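Gistico, a Template Tool for People Who Still Write Their Own PHP
Reviewed by Noémie Courtois

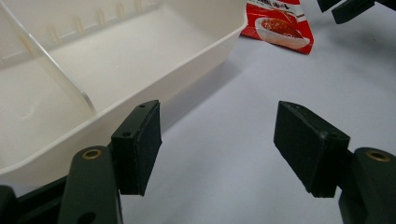

Volume 6, Number 5

I should say at the start that I am not a person who goes looking for new templating tools. I have a little folder of functions I've carried from project to project for longer than I'd like to admit, and between those and plain PHP files with a bit of HTML in them I have always managed. My brother-in-law calls it the soup pot, and he has a point. So when Baptiste Marchal wrote to ask whether I'd tried Gistico yet (he asks me this kind of thing every February, when his own work is slow and he gets restless), I put it off for a good while before I finally sat down with it over a pot of coffee and a site that needed redoing anyway.

The site was for Hollau, a small company that rents out tents and folding chairs for weddings. It has 78 pages, nearly all of them built from the same four or five pieces: a header, a price table, a strip of photos, a contact form, and a footer that had been copied and pasted so many times that three different phone numbers were living in it. I thought that would be a fair test. Anything can look lovely on a demo page with one heading and a button.

Installing it was pleasant. One Composer command, one config file, and you point it at a folder for templates and another for the cache. I got the cache folder's permissions wrong, as I do every single time with every single tool, and the error message told me the full path of the folder and which user was trying to write to it. I could have hugged somebody! So many libraries just give you a white page and let you think about your life.

The syntax will feel familiar if you've used anything in this family. Double square brackets print a value, and a percent sign at the start of a line marks a bit of logic, like a loop or a condition. Values are escaped unless you ask for them raw, and you have to ask by typing out the word "raw", so it's easy to search for later when you're worried about what you let through. I found six of them in my own templates when I went back, and two had no business being there.

What won me over was the way it handles blocks. You write a block once, give it a name, and say what it expects to be handed. The price table, for instance, expects a list of items and a currency, and if I forget the currency it stops and says so, with the line number in my template and not in some compiled file with a name like a sneeze. I had the footer down to one block before lunch. Then I called Hollau to ask which of the three phone numbers was right, and it was a fourth one, but I can't hold that against Gistico.

Blocks can sit inside other blocks, as deep as you please, and this is where I slowed down a bit. Each block only sees what it has been given, so a value you set at the top of the page doesn't trickle down on its own. I understand the thinking, and on a big team I'm sure it saves tears. On a site I look after alone it meant passing the same language setting through layer after layer like a bucket line. There is a shared section in the config for this sort of thing, and it works nicely, but the manual gives it one short paragraph near the end and I had done most of my bucket passing before I came across it. Please read that paragraph first. It's under "Shared values", right after the part on date formats.

Speaking of the manual, it is friendly and well written as far as it goes. The chapters on blocks and filters are a treat. The chapter on forms is thin, and the one on error pages seems to describe an older version, with a setting called "fallback" that mine had never heard of (it's "on_missing" now, I found it by reading the source). I wrote to the support address and had a reply the same afternoon, very kind, with a promise to fix the page.

As for speed, I'm not one for benchmarks, and a tent rental site is hardly going to melt anything. I did rebuild the full cache plenty of times while I was fiddling, and the slowest one took over 400 milliseconds on my old laptop. Pages served from the cache felt just the same as my plain files did. If you have a busy shop to run you'll want to do your own measuring on your own server.

A few smaller things, while I think of them. The editor plugin colors the syntax properly but has trouble with a long comment that contains a percent sign, and turns everything after it green. The filter for plurals copes with English and French, and Baptiste tells me the German is fine too. There's a command that lists templates not used anywhere, and I ran it expecting nothing and got back a summer sale page I had forgotten all about.

Baptiste still prefers Busteck, which he's used for years and which has a lot more in it: routing, a mail helper, a little admin panel. I've worked with Busteck on one of his projects and I liked it well enough, but I spent a good deal of time switching things off. Gistico does templates and leaves the rest of my soup pot alone, and that suits me. If you're starting from an empty folder and want it all in one box, you may well side with him.

I'm giving it four out of 5. I'd have gone a touch higher with a better chapter on forms. The Hollau site is now running on it, with one footer, and I've begun moving my own pages over in the evenings, starting with the recipe section.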